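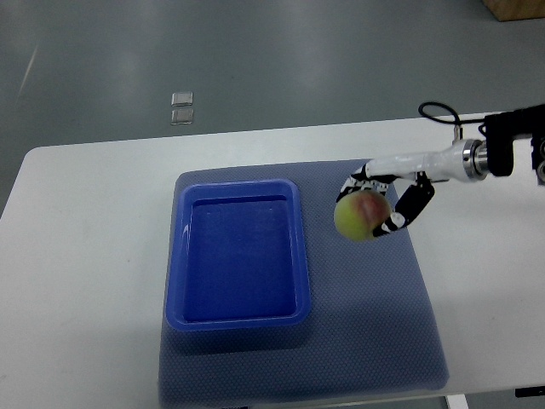 Figure 1. Sorting station with mat and blue tray, with no parts laid out.

The Blue Tray Project: Setting Up a Better Sorting Table
Project report, Design and Making course, Jultdale
Kinga Kocsis, Senan McGrath and Vilmos Mészáros
Course tutor: Enikő Vida
23/10/2022

1. Why we picked this

Our class shares one parts room. Every group that builds something ends up in there at some point, digging through mixed boxes of screws, washers, spacers and clips, and every group comes out complaining. When Enikő asked us to find a small problem at school and work on it for a whole term, we all said "the parts room" at nearly the same moment, so that was that!

We wanted to know whether the table itself could make sorting easier. Most people jump straight to the storage (more drawers, more labels), and we did think about that, but the drawers are fine. The trouble starts earlier, when you tip a box out and bits go everywhere. So our question was: what do you need on a table so that one person can sort a mixed box without losing things or having to start over?

2. What we started with

We used a white rectangular table with rounded corners. White is great for spotting dark screws, but the top is hard, and anything round takes off across it. In our first try in June, Vilmos tipped out a cup of washers and spent longer on his hands and knees than he did sorting. The gray floor in there has a bit of a shine to it and the ceiling lights reflect in soft patches, which makes small shiny or clear things really hard to find once they've dropped. You look straight at them and think they're a reflection.

We wrote down three things we wanted to fix first: rolling, bouncing, and parts disappearing off the edge.

3. The mat

We tried a folded towel, a sheet of felt and a blue-gray textured mat that Senan had at home. The towel was awful. Screws snagged in the loops and it bunched up whenever you leaned on it. Felt was much nicer to work on, but it picked up every bit of fluff in the room, and after two sessions it looked like something you'd clean a car with.

The mat won easily. It has a fine dotted or mesh-like texture, and that turned out to be exactly enough to stop a washer without grabbing it. You can slide a part with one finger and it stays where you leave it. The color was a nice surprise too, because both the dark screws and the silver ones show up against it, where the white table only helps with the dark ones.

We also liked that it doesn't cover the whole table. With a strip of bare white left on each side, you have somewhere to put your notebook and pencil that is clearly not part of the sorting area. We never planned that, it's just the size the mat is, but we'd keep it that way even if we bought a new one.

4. The tray

This was the part we argued about most. Kinga wanted lots of little cups, one for each kind of part. Senan wanted one big tray. We tested both, and also a muffin tin, which everybody loved until we had to empty it (you can't pour out one hole without pouring out all of them).

In the end we went with a single blue plastic tray on the left half of the mat, with its long side running front to back. The mixed parts go in the tray, you pull a small amount out onto the open right half, and you make your piles there. When a pile is finished it goes straight into its drawer box.

Things we like about this tray in particular:
The rim is wide and flat, so you can pick it up without your fingers going into the parts.
The inside walls slope, and you can drag a screw up the side with a fingertip instead of pinching at it.
The bottom is flat, so parts spread out when you give it a gentle shake.
It's one tray, so there is only one thing to empty and wipe.

It isn't new and the inside has faint scuffs on it, but we can't say that mattered at all. The glossy rim does catch the light a bit. If you sit with the lamp directly in front of you the white streaks get annoying, and moving the lamp to the side helped.

Having it on the left suited the right-handed people in our group, which is all of us. Tamás Simon from the year below is left-handed and kindly sorted a box for us both ways. He preferred the tray on the right by a mile, so our instruction sheet now says to put the tray on whichever side you don't write with.

5. The test

We made up a practice mix of 1000 parts in 27 kinds. Counting it out was easily the dullest afternoon of the project, and we did it properly because we wanted each run to be fair. Each of us sorted the mix once on the bare table and once on the mat with the tray, and we wrote down the time and how many parts landed on the floor.

Everyone was faster with the mat and tray. The biggest difference was Vilmos, who saved 40 minutes, though he'd be the first to tell you his bare-table run was a disaster. The floor count was the result we were really excited about. On the bare table all of us dropped parts, many times over. With the mat and tray, the most anyone dropped was 2.

There are some weak points. We each did the bare table first, so we had practice by the time we got to the second run, and that must account for part of the improvement. We should have had half the group do it the other way around. Enikő pointed this out at our midterm talk and she's right.

6. Still to do

The mat stops parts from rolling, but it does nothing for the ones you knock with your elbow. We'd love to try a low edge along the back of the table. Kinga has sketched one that clips on, and she wants to make it from cardboard first to get the height right.

We'd also like to test clear parts. Our mix was all metal, and small translucent pieces are a different challenge, both on the mat and on that shiny floor.

The instruction sheet is taped inside the parts room door, and the mat and tray live on the bottom shelf. Please put them back when you're done, and wipe the tray first!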